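Rinico Surface Pack
Tileable materials for interior rendering

Home > Materials > Interiors > Rinico Surface Pack

Rinico is our biggest material library so far, and we're really happy with how it came out! You get 254 tileable materials for interior stills and walkthroughs: stone, timber, ceramic tile, plaster, painted metal and a small set of fabrics that kept growing while we worked on it.

Every material comes with color, roughness, normal and height maps. The stone and timber sets also have extra variations, so a long counter or a full wall of cabinets doesn't show the same knot over and over (a pet peeve of ours). Tile materials have a separate grout mask, and you can change the grout color without touching the glaze.

What's in the download
254 materials in 11 categories
4K maps, with 2K copies for lighter projects
Preset files for the Urnalier renderer
A searchable PDF index with a thumbnail of each material
Download size: 40 GB, split by category so you can grab only what you need

Our favorite part is the roughness work. We went back over the timber maps three times until low evening light slid across the grain the way we wanted, and the oiled finishes in particular are lovely to light. Try them with one window and no fill!

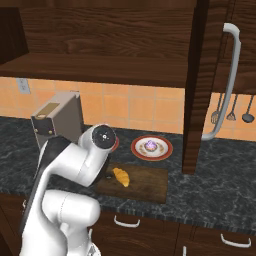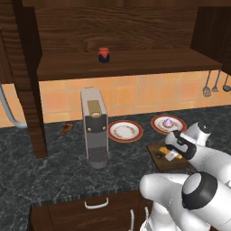
If you already own the Quiambao Starter Set, your scenes will open without any relinking. Material names stayed the same and the new versions load in place of the old ones. Keep a copy of your old folder if you have a job in progress, as several of the plasters are a little brighter now.

Using a different renderer? The maps are plain PNG and EXR files and can be hooked up by hand. Presets for Grulamano are in testing and will be a free update in November.

License: single user, commercial work allowed, no resale of the maps themselves. Studio licenses are available at checkout.

Item no. 310
Related: Rinico Fabrics Add-on, Quiambao Starter Set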